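Monday, 4:40 pm, dye bench

Back on the indigo after a week of ignoring it. Vat 7 was sulking when I lifted the lid (flat, blue, no coppery skin on top at all), so I fed it a spoonful of fructose, stirred it as gently as I could and went off to scour the Panyasiri cotton. An hour later it had gone that lovely murky yellow-green and I may have cheered out loud!

Dipped four swatches, 15 minutes each, airing them on the line in between. The Panyasiri takes color way faster than the Stitell linen, which still feels waxy to me even after two scours. Tassanee thinks it wants a proper long simmer with soda ash and I bet she's right, she usually is about linen.
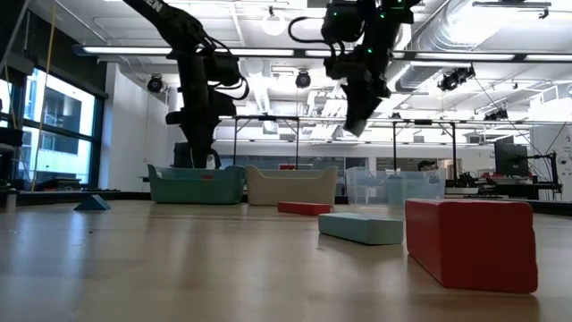 Anyway, the linen. I'm going to cut a fresh piece off the same roll, simmer it for two hours and run it next to the old one so we can compare. Boonmee, if you read this before I catch you, please don't top up vat 7 with lime, the pH is fine and I don't want to shock it again like we did in April.

Swatches are tagged 855 and up. Rinse them tomorrow, vinegar in the second water, then hang them out of the sun. Also need more pH strips and a lid that fits.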